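Updated Jun 16, 2026. Questions not answered below, email the Trela front desk, not the clinic line please.

## Trela Family Sleep Program: common questions

**Who's it for?**
Kids 6 to 12 who have trouble falling asleep or staying asleep, plus one parent or guardian. No referral needed. Teens: separate program, ask.

**How long does it run?**
Eight weeks. One group session a week, 60 minutes. Then a short check-in call 2 months later.

**Who runs it?**
Fengying Qian does the parent groups. Yichen Ding handles intake and the sleep diaries. Both have been here since the first February group.

**Do we have to do the diary every day?**
Yes, sorry. Takes a few minutes. Bedtime, lights out, wake-ups, what time they got up. Guess if you have to, dont leave it blank. Paper or the Besis app, either one. Not both, we end up with two sets of numbers.

**My child naps after school. Problem?**
Depends on age and how long. Under 20 minutes we usually leave it alone. Write it down and bring it up at intake. 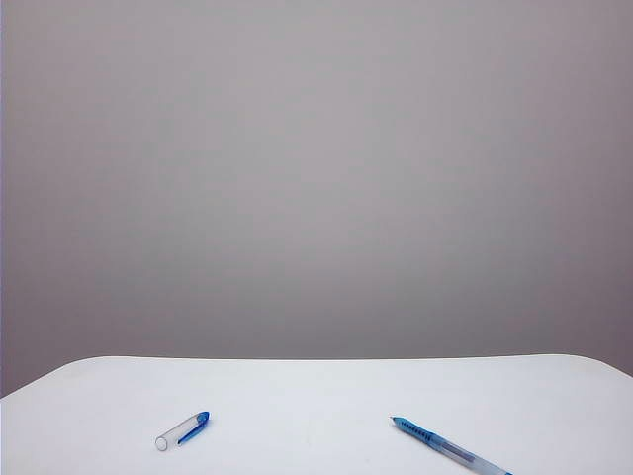

**Screens?**
Off an hour before bed is what we ask for. Most families get there slowly. Start with the bedroom: charger goes in the kitchen, for parents too if you can stand it.

**What about melatonin?**
Talk to your pediatrician before starting or stopping. We don't prescribe and can't advise on dose. Do tell Yichen if your child takes it, goes on the intake form, page 2.

**Snoring?**
Loud snoring most nights, gasping, or pauses in breathing: call your doctor first. Don't wait for a group to start.

**Cost?**
$118 per family for the whole program, siblings included. Reduced fee available, check the box on the form and we'll call you.

**Can we miss a session?**
One or two, fine. More than that and we'd probaly move you to the next group. No extra charge.

**Online option?**
Parent sessions only. Link comes by email the morning of. Check spam.

**Where do we park?**
Lot behind the building, enter from the side street. Front spaces are for the pharmacy and they do tow.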